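Home News Programs Events Get Involved Contact

FOR IMMEDIATE RELEASE
October 11, 2021

Stolness Students Take a Clothes-Folding Robot to the Tsuji Cup

STOLNESS - The Stolness College Robotics Club is heading to the Tsuji Cup with a two-armed robot that folds laundry, and the whole club is thrilled to be going. The robot is called Zomia, and it is the first entry the club has ever sent to the household tasks division.

The Tsuji Cup is a student contest held each October in Prerkusberg. Teams in the household tasks division get a set time to deal with everyday clothing on everyday furniture, with points for each item folded and placed neatly. The judges choose the clothes, and the teams find out what they are on the morning of the event.

"I have coached students through line followers, maze runners and a robot that was supposed to water plants and mostly watered me," said Maureen Pearce, the club's faculty adviser. "This is the hardest thing any of them have picked, and they picked it themselves. I couldn't be prouder of how they've gone at it."

Six students make up the team. Adom Tetteh, a junior in mechanical engineering, is captain and led the work on the arms and grippers. Khairul Chin, a sophomore in computer science, wrote most of the software that decides where to take hold of a piece of clothing and what to do next. The other four split their time between wiring, testing and the written report, which counts toward the final score.

Cloth is tough on robots. A box keeps its shape when you pick it up, but a sweater can land a different way every time, and a sleeve tucked underneath may not show at all. The team began the semester with dish towels on a lab bench and moved on to shirts once the towels were going well. Since then the students have logged 2,432 practice attempts, each one written down with the type of garment and the result.

"We keep the bad ones too - especially the bad ones," Tetteh said. "Khairul goes through the log every Sunday night and comes back with a list of things to fix. Sometimes it's code, and sometimes it's me tightening a screw I should have tightened last week."

Practicing away from the lab has been a big part of this fall's work. The rules call for folding on home furniture, and a bed is a very different surface from a bench: it is soft, it gives under the fingers, and the covers can move along with the clothes.
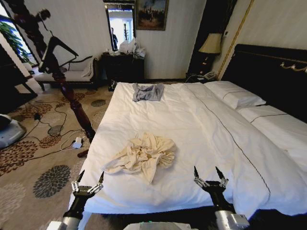
Zomia has two arms, one for each side of a garment, and the students spent much of the fall getting them to share a job without getting in each other's way. Each arm ends in a gripper with thin, pointed black fingers, a shape Tetteh argued for early on as a way to get hold of a single layer of fabric. Working over a white duvet adds its own puzzle. A gray garment is easy enough to tell apart from the bedding, but a crumpled cream-colored one is much closer to it in color, and Chin has put long hours into helping the software find where the cloth stops and the bed begins.

"Light clothes on light bedding was my whole September," Chin said. "I got very excited about a cuff the other day. My roommate did not understand."

Stuart Birkett, who runs the Tsuji Cup's student divisions, said he is glad to see a first-time team in household tasks. "It's a great event to watch. Everybody in the stands has folded a shirt, so everybody has an opinion," he said.

The club will hold two open practices before the team leaves for Prerkusberg. Both are free, and visitors are welcome to bring a clean shirt or towel for Zomia to try. Times will be posted on the club's page and on the board outside the machine shop.

Students in any major can join the club, with no experience needed. New members meet on Wednesday evenings.

Media contact:
Cyril Entwistle
Office of Communications, Stolness College

###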